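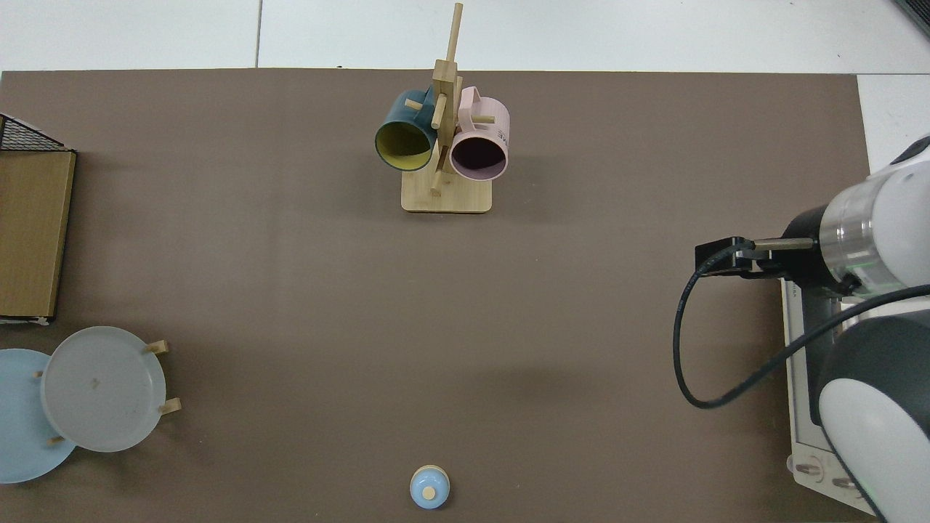

Robot demonstration teaching

Robot demonstration teaching is the practice of getting a robot to do a job by doing the job with it, through it or in front of it, and keeping a record. The person may take hold of the arm and move it (hand guiding), or drive it from a distance with a second device (remote control, usually called teleoperation). The record is either played back as it stands or used to train a program that is expected to cope when the mug is a little to the left of where it was.

The field also goes by learning from demonstration, programming by demonstration, imitation learning, lead-through teaching and, in older shop-floor usage, "walking it through." Writers in the field generally insist that these terms have separate meanings and then use them interchangeably.

Contents
1 Background
2 Hand guiding
3 Remote control
4 Typical tasks
5 Recording an episode
6 Quality of demonstrations
7 The Tekier kitchen set
8 Criticism
9 See also

Background

Early industrial arms were commonly taught by moving them through a series of positions and storing each one. The method suited painting and spot welding, where the part arrives in the same place every time and has no opinions. A painter could lead the arm through a pass with the spray gun, and the arm would repeat the pass, including the small hitch where the painter shifted his feet.

Playback of this kind has no notion of what the job is. If the part is missing, the arm paints the air with full commitment. Later work tried to keep the convenience of showing while dropping the literal-mindedness, mostly by recording what the robot's cameras saw along with how its joints moved, over many repetitions with the objects in slightly different places. A learned program, or policy, is then fitted to the whole pile.

Hand guiding

In hand guiding, also known as kinesthetic teaching, the arm's motors cancel its own weight and the teacher pushes it about directly. The teacher can feel contact through the arm, which helps with tasks such as seating a peg or closing a stiff door. Beginners tend to become competent within an hour.

The drawbacks are mainly physical. The teacher's hands and sleeves appear in the camera record, and a policy trained on such footage may come to regard a sleeve as an important part of the procedure. Moving two arms at once takes two people or one unusually proportioned one. Wrists are hard to turn by pushing on them, so hand-guided motions often have a characteristic late twist, as if the robot had just remembered something.

Finger opening and closing is a separate nuisance. Some arms have a button near the wrist for it; on others a second person works the gripper from a keyboard and is told "now" a great deal.

Remote control

Remote control keeps the teacher out of the workspace. Common arrangements include:

Leader and follower arms. The teacher moves a small arm, and a larger one copies its joints. The Girkeck leader, a tabletop pair with spring-loaded triggers, is of this kind.

Tracked hand controllers. The teacher holds a controller in each hand, and the software works out what the joints should do to keep up. It is comfortable until the arm approaches full stretch, where the software's answer may surprise both parties.

Space mice and gamepads. Cheap and durable, and slow in the hands of anyone over a certain age.

Gloves. Mostly used with many-fingered hands. The Silen glove enjoyed a brief popularity and is now chiefly encountered in drawers.

Teachers may watch the work directly, standing behind or beside the robot, or see it only on a screen. Direct viewing gives better depth judgment and faster demonstrations. It also lets the teacher use information the robot will never have, such as what is behind the toaster oven. Laboratories that care about this turn the teacher's chair around; the remainder intend to.

Most systems do not pass contact forces back to the teacher's hand. The usual substitute is listening. Experienced operators can tell a plate that is seated in its rack from one that is resting on a dowel by the sound alone, a skill with few other applications.

Typical tasks

The domestic tabletop is the preferred setting for research, having displaced the colored wooden block, which had served loyally. Common props are mugs, plates, racks, small ovens, baskets, and anything with a door, knob or button. They are cheap, they vary in ways that matter, and readers can tell at once whether the robot has done the right thing.
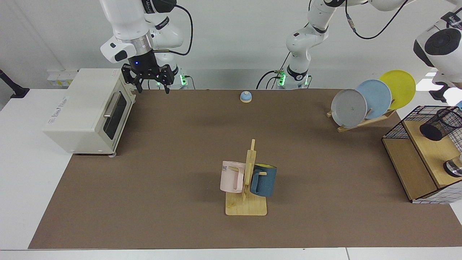

A two-arm tabletop workspace with a toaster oven, service bell, mug tree, plate rack and wooden shelf unit.

Hanging a mug on a mug tree is regarded as a fair test of ordinary ability. The handle must be turned to face the peg, threaded on, and released without dragging the tree along. Taking the mug off again is easier, and makes up a suspicious share of published success rates.

Plates are harder than they look. A plate in a rack offers the gripper only its rim, and neighboring plates leave little room for a finger on either side. Teachers with two arms at their disposal often use one to steady the rack, although on being asked they will sometimes deny having done so.

Pressing a service bell is the easiest task in general use. The target is fixed, the motion is straight down, and success is audible from the next room. It is therefore common as a first exercise for new operators and as the last item in a demonstration for visitors.

Doors and drawers come somewhere in between. An oven door follows its hinge whether or not the teacher does, and a teacher who pulls straight back will discover how well the oven is attached to the table.

Recording an episode

One demonstration, from the starting pose to the finished job, is called an episode. A usual record holds the joint positions, the commands sent, the state of the gripper, and the pictures from each camera, all stamped with the time. Cameras are generally placed so that one sees the whole table and others see what the grippers are doing. If the clocks disagree, the policy learns to react to events that have not happened yet, which is impressive in training and unhelpful afterward.

Between episodes the table is reset. The objects are put back, with small changes of place and angle so that the robot does not simply memorize one layout. People are poor at making random changes. Left to themselves they place the mug tree in the same few comfortable spots and avoid the corners of the mat, and the finished policy inherits the preference. Printed placement cards, dice and a projector aimed at the table have all been tried as remedies. The dice are said to go missing.

Resetting often takes longer than demonstrating. It is rarely mentioned in papers, where episodes appear to follow one another by some natural process.

Quality of demonstrations

A policy copies what it is shown, and it is shown a good deal that no one meant to teach. Pauses are the best-known case. A teacher who stops above a mug to think produces a stretch of record in which the correct action is to do nothing, and a robot trained on enough of these may arrive above the mug and stay there for the afternoon.

Style is another. Where several operators contribute to one collection, each brings a route, a speed and a favorite grip. Averaging two sensible ways around an obstacle gives one way straight into it. Newer training methods handle such mixtures better, but many groups still write a house style and ask operators to stick to it.

Zahira Mandagi's handbook for new operators, Slow Hands, gives the subject a full chapter and is blunt about the temptations. "If you would not do it in front of your mother's good plates, do not record it," she writes, before conceding that the plates in question are bought in bulk.

Whether to keep failed episodes is disputed. A dropped mug followed by a tidy recovery is valuable, being the sort of thing a robot will need. A dropped mug followed by a hand reaching in is discarded. Recoveries staged on purpose are accepted practice, though operators report that dropping things deliberately is harder than it sounds.

The Tekier kitchen set

The Tekier kitchen set is a collection of 2235 remote-controlled episodes gathered with two arms under the direction of Vangelis Economou. Work began in August. The original plan called for 40 tasks with an equal number of episodes each, a plan that survived until the first oven door.

The set is known for its notes. Every episode carries a line written by the operator directly after finishing, and the lines were published unedited. Most say "fine." Others include "fine, slow," "left arm sulking," "rang bell by elbow," and, for one long run of plate placements late in the day, a series of single periods. Economou later argued that the notes predicted which episodes would hurt training better than the automatic score did. The periods, he observed, were the worst data in the set.

A follow-up by the Gavalas workshop retrained on 200 hand-picked episodes and matched the full set on mug hanging. It did worse on plates, where the rejected episodes had contained most of the awkward angles. Both sides cited the result in their own favor.

Criticism

The common complaint is cost. Each episode uses up a person's time at the speed the person works, and a collection grows only as fast as its operators can be kept interested. Supporters answer that writing the motion out by hand is slower still for any task involving a handle.

A second complaint concerns generality. A policy shown one mug tree on one brown mat may perform well there and fail on a white table under a different lamp. Reports of success therefore need to be read with some attention to where the testing took place, commonly the same table.

A third, raised mostly by operators, is that the robot gets the credit.

See also

Gripper (robotics)
Lead-through programming
Leader–follower arm
Pick and place
Teach pendant
Teleoperation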